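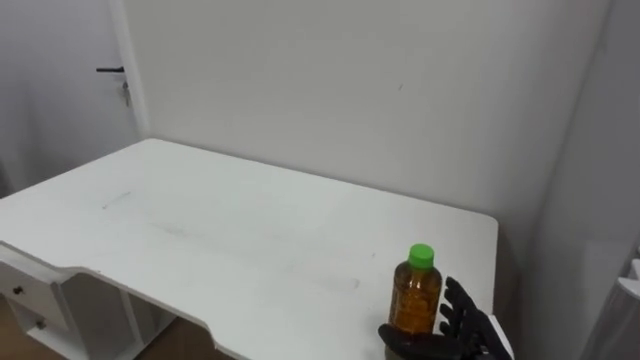

Room 194, desk near the door. Brown bottle, green cap.

Starar Building, shared rooms
Monthly check: desk and refrigerator
Form 9, March

1. Desk
Top flat and stable when leaned on: OK
Corners rounded, no chips: OK
Containers closed: OK
Containers labeled: FOLLOW UP
Comment: No label can be read on the bottle from the front. Turn it and check the back. If there is none, label it or move it to the Plundus cabinet before the end of the shift. Do not open it to find out what it is.

2. Refrigerator, outside
Asset tag 1809 matches the list: OK
Cord and plug undamaged: OK
Unit does not rock when the door is pulled: OK
Room to open the door fully: OK
Comment: The cord was moved to the wall outlet after the last check – please leave it there.

3. Refrigerator, inside
Thermometer reads 40 F or below: OK
Clear front panel free of cracks: OK
Compartment floor clean: OK
Door gasket wiped: NOT DONE
Comment: Use warm water and a little dish soap on the gasket. No bleach. Dry the folds with a paper towel.
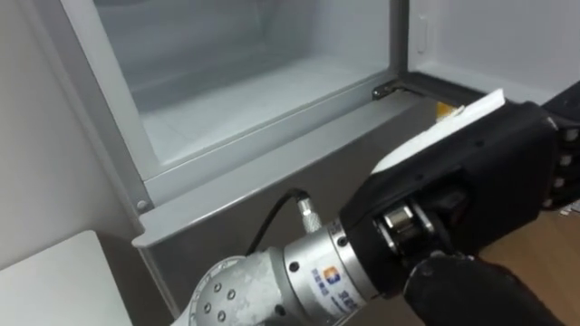
Somebody on the late shift wrote on the back of the form that the gasket should be checked with a strip of paper as well as wiped, and that the strip pulled out too easily at the hinge end last month. They also asked if the form could go up on the door at Effiong, where the same check is skipped when the binder is missing.

The paper test is now part of section 3. Close the door on the strip, pull gently, and repeat every few inches along the seal.

4. Hinges and fasteners

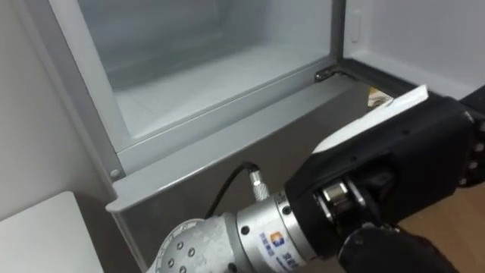
Fasteners get checked by hand on this visit, with the door open and nothing stored on it. Stop if a screw turns freely and write it down – Cenduritz does the repairs. Start with the small round screw at the lower left corner of the pale strip, just above the ledge, then go along the ledge to the dark hinge bracket near its right end. Keep fingers out of the gap under the bracket.

Screw seated: OK
Bracket tight: OK
Door swings without rubbing: RECHECK

Open items: bottle label, gasket, door swing.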